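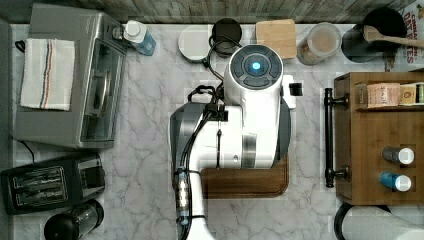

*Counter station, Wernton kitchen. White robot, marble top.*

**Operators wanted, paid, part time. Teach a robot kitchen chores by hand or from home.** Posted June 7, 2020

Declercq is looking for 12 people to run arms for the Clonance project. You move it, it records, we train on what you did. No coding. No degree. If you can butter toast without looking at your hands too much you're probably fine.

Two ways to do the work:

- **Hand guiding.** On site in Wernton. You stand at the counter, take hold of the arm and walk it through the task. Slow, a bit tiring in the shoulders, great data.
- **Remote.** From your place, over Fokura (our control software, runs in a browser). Two camera views, one wide and one close. You drive with a pair of handles we mail you. Wired internet only please, wifi drops have ruined whole evenings.

Most people do a mix. Tell us which one you'd rather have, we'll try. Remote slots go fast.

## The work

Each person signs on for 300 good demonstrations. A good one = starts from the home pose, finishes the task, no long freeze in the middle. Fumbles are OK if you recover! We want the recoveries, so don't stop and restart every time something slips. Bad ones get thrown out and don't count toward your total, but they don't count against you either.

Sessions are two hours with a real break halfway. Three sessions a week, you pick the days. On-site seats are one operator at a time with the windows open, masks on, handles wiped down between people. Remote folks obviously can skip all that.

Getting used to the close view takes practice. Everything is right up against you and it smears when the arm moves fast. Wood on one side, marble on the other, a dark finger down the middle, and you have to know from that where your grip is. First session is nothing but this. People get it by the second hour, usually.
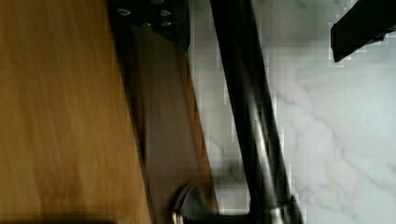
**PAY + HOURS**

$541 for the full set of 300. Paid in two halfs, first one when you hit the midpoint. Training session is paid separately and you keep that even if you decide it's not for you. On-site parking is free, bus pass covered, keep the receipt.

Runs through the summer. We'd like everybody done by the time school starts but nothing terrible happens if you aren't. A second round is penciled in for January, and first-round people get first pick of seats.

**You should be**

- 18 or older
- OK standing for an hour (on-site) or sitting for one (remote)
- able to see color well enough to tell similar packets apart, glasses and contacts fine
- patient. Really. The same pick, over and over
- reachable by text

Left-handed people please apply, we have way too many righties. Gamers also welcome but be warned, the arm is slower than your thumbs and you'll overshoot a lot at the start.

**Not needed:** robotics background, cooking skills, your own equipment (except a computer for remote).
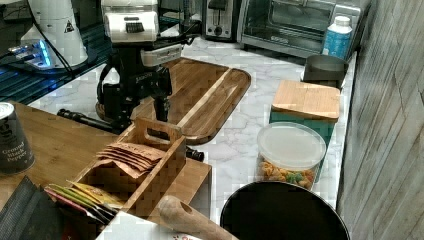 Tasks come on a card at the start of each session and we rotate them so you don't lose your mind. Pick and place to start with, then opening and closing lids, then whatever the training team is short on that week. We leave the counter looking like a kitchen on purpose, you work around the clutter. Tea is a popular one: one packet out of the wooden caddy, onto the board, then back in its slot. The colorful packets in the front sit fanned close together and it's easy to pinch two. The snack container is another, get hold of the lid without shoving the whole thing across the marble. If you think of a better way to do a task than what's on the card, say so first, then try it. Dont quietly switch styles halfway through a batch, it makes a mess for training.

**What gets recorded:** arm positions, grip, both camera views of the counter, and the time. Hand guiding sessions will catch your hands and sleeves. No faces, no audio. Plain sleeves, rings off. There's a consent form, two pages, read it.

## How to apply

Text or email the Declercq front desk with:

1. Name and a number we can text
2. On-site, remote or either
3. Which days and hours, be realistic
4. Left or right handed
5. Remote only: your internet provider and whether you can plug in

No resume. We'll set up a short tryout, either in Room 329 or over Fokura. Tryout is a simple pick, nobody's scoring you on speed.

Seats get filled as people pass the tryout, so sooner is better. If you wrote in for the last round and never heard back, sorry, write again.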